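What I learned when I made a budget for two grippers

In April my manager Dirk Dreßler asked me to write the equipment plan for our small handling lab in Ganstead. I had never done it before. I am a test technician, I like to put my hands on things, and a spreadsheet makes me a bit nervous. But I said yes, and now I want to write down how it went, mostly for myself and perhaps for somebody who gets the same task.

My first version was very simple. I wrote two arms, two grippers, one table, and then a line called "other". In the "other" line I put a small sum which I took from nowhere. Meenakshi Bajpai from purchasing sent it back on the same afternoon with one question: what is in "other"? I could not answer her.

So I went to the lab with a notebook and wrote down everything that would cost money if it broke or went missing. The fingertips came first. We handle fruit, mugs and baskets, and every object asks something different from the same finger. An apple is round and glossy, and you want a pad that holds it without pressing a mark into the skin. I had forgotten the pads completely. They are a wearing part, and the supplier, Kimberg, sells them only in packs of 50.

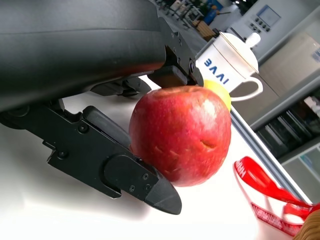

An apple between the fingers. The pad on the upper one is the part I forgot to budget.

Then there are the screws. I know it sounds silly to speak about screws in a budget. But the finger plates are fastened with small ones, and if you change the fingers often, you lose them or you damage the heads. I added a box of screws and a good torque screwdriver. Dirk laughed, but he left it in.

The bigger discussion was about the second gripper. We had two quotations, one from Kimberg and one from Mittal. The Mittal one was cheaper, and for some days I was sure we should take it. Then I read the delivery conditions slowly, with a dictionary for some of the words, and I saw that the cable, the connector and the mounting plate were all separate positions. When I added them, the difference was almost gone. The delivery time for the cable alone was four weeks longer than for the gripper. A gripper without its cable is a very expensive paperweight -- this is what Meenakshi said, and she was right.

Now I ask every supplier the same thing: please send me the price of the set that I can mount and switch on.

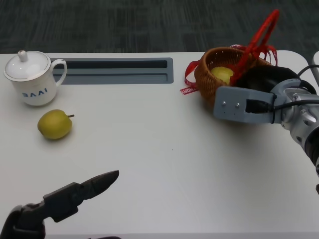 Both arms at the table, with the connector and the black cable at the front of the right one.

I also put the table in its own line. A table with a cable tray costs more than a plain one, and I had to defend it in the Monday meeting. I am glad I did. The objects I first wanted to leave out of the plan, because fruit and a basket are cheap. Meenakshi told me to include them anyway, as a small monthly amount, so that I don't pay for pears from my own pocket and then collect receipts.

The final plan went into the folder for the Domurura project last week. The "other" line is still there, but it is small now and I can say what is in it. What I have not solved is the service contract. Kimberg wants to sell it per arm and we would prefer it per year for the whole lab. If you have negotiated something like this, please write me in the comments -- I would be thankful for your experience.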